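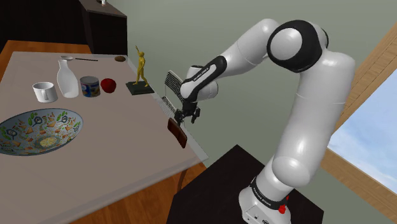
Prirnum est un lexique français des dénominations d'objets domestiques, distribué sous forme de tableaux CSV. Il relie des noms communs, des variantes régionales et des gloses courtes à des fiches de sens. Il traite en priorité les objets que le vocabulaire courant nomme mal : une armature métallique à lamelles gris argent, posée debout au bord d'une table, peut s'appeler « grille », « porte-toasts » ou « râtelier » selon le locuteur, et aucune de ces formes n'est fausse tant que l'usage de l'objet n'est pas connu. Le lexique conserve les trois et leur attribue un niveau de confiance.

## Contenu

| Fichier | Contenu | Lignes |
|---|---|---|
| `formes.csv` | formes attestées, une par ligne | 1 185 |
| `sens.csv` | fiches de sens | 608 |
| `domaines.csv` | liste fermée des domaines d'usage | 9 |

Une forme peut renvoyer à plusieurs sens. Un sens sans forme attestée n'est pas publié.

Les fichiers sont encodés en UTF-8 sans BOM. Le séparateur est le point-virgule. Les champs vides sont laissés vides ; la chaîne `NA` n'est jamais utilisée comme valeur manquante.

## Champs de `formes.csv`

- `id_forme` : identifiant stable, jamais réattribué après suppression.
- `forme` : graphie au singulier, minuscules, diacritiques conservés.
- `genre` : `m`, `f` ou `mf` lorsque l'usage hésite.
- `id_sens` : renvoi vers `sens.csv`. Plusieurs valeurs possibles, séparées par une barre verticale.
- `region` : code libre, vide pour le français commun.
- `confiance` : `a` (attestée par plusieurs sources), `b` (une seule source), `c` (proposée par un annotateur).
- `note` : texte libre, 40 mots au maximum.

## Sources

Les formes proviennent de deux fonds.

**Kofler** : descriptifs de catalogues ménagers, saisis manuellement. Vocabulaire commercial, riche en composés (« porte-couteaux », « dessous-de-plat »), pauvre en régionalismes.

**Urnside** : réponses à un questionnaire de dénomination. Les répondants lisaient une définition et donnaient le premier mot qui leur venait. Les réponses de plus de quatre mots ont été écartées de `formes.csv` et reversées, lorsqu'elles étaient exploitables, dans les gloses de `sens.csv`.

Les doublons entre fonds ont été fusionnés après normalisation des traits d'union et des apostrophes.

## Annotation

Chaque fiche de sens a été rédigée par un annotateur puis relue par un second. En cas de désaccord, les deux gloses sont soumises à un troisième, qui tranche ou demande la scission de la fiche. Les scissions sont tracées dans le champ `issu_de`.

La consigne principale porte sur le niveau de généralité. Une glose décrit la forme et l'usage de l'objet et laisse de côté la marque, la couleur et la matière, sauf si la matière change le nom.

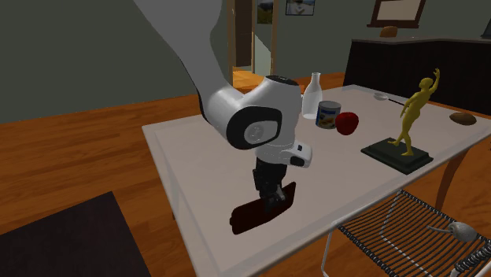 Le cas des objets plats et rectangulaires a demandé une règle séparée. « Plateau », « planche », « étui » et « boîtier » partagent une silhouette et se distinguent par la présence d'un rebord, l'épaisseur ou la possibilité d'ouvrir. Le champ `critere` de `sens.csv` indique le trait retenu. Quand aucun trait ne suffit, la fiche pointe vers l'hyperonyme et reçoit la confiance `c`.

## Chargement

```python
import pandas as pd

formes = pd.read_csv("formes.csv", sep=";", dtype=str, keep_default_na=False)
sens = pd.read_csv("sens.csv", sep=";", dtype=str, keep_default_na=False)

formes["id_sens"] = formes["id_sens"].str.split("|")
table = formes.explode("id_sens").merge(sens, on="id_sens", how="left")
```

L'option `dtype=str` est nécessaire : certains identifiants commencent par un zéro.

Le contrôle de cohérence se lance avec `sokus verifier .` (Sokus 2 ou ultérieur). Il signale les renvois orphelins, les formes en double et les domaines hors liste. Un avertissement sur `region` n'est pas bloquant.

## Limites connues

- Les domaines « cuisine » et « rangement » sont surreprésentés ; « couture » est lacunaire.
- Les codes de région ne suivent aucune norme et ne doivent pas servir à une cartographie.
- Les pluriels irréguliers ne sont pas fournis.
- Le genre des emprunts récents reflète les réponses du questionnaire, sans vérification externe.
- Aucune fréquence d'emploi n'est calculée. Le niveau de confiance n'en tient pas lieu.

## Modifications

**Avril** : ajout de `critere`, suppression de l'ancien champ `matiere`, correction des apostrophes typographiques dans les gloses issues d'Urnside.

## Licence

Données : CC BY 4.0. Citer « Prirnum, lexique des objets domestiques » et la version utilisée. Les corrections se proposent par ticket, avec l'`id_forme` concerné et une attestation.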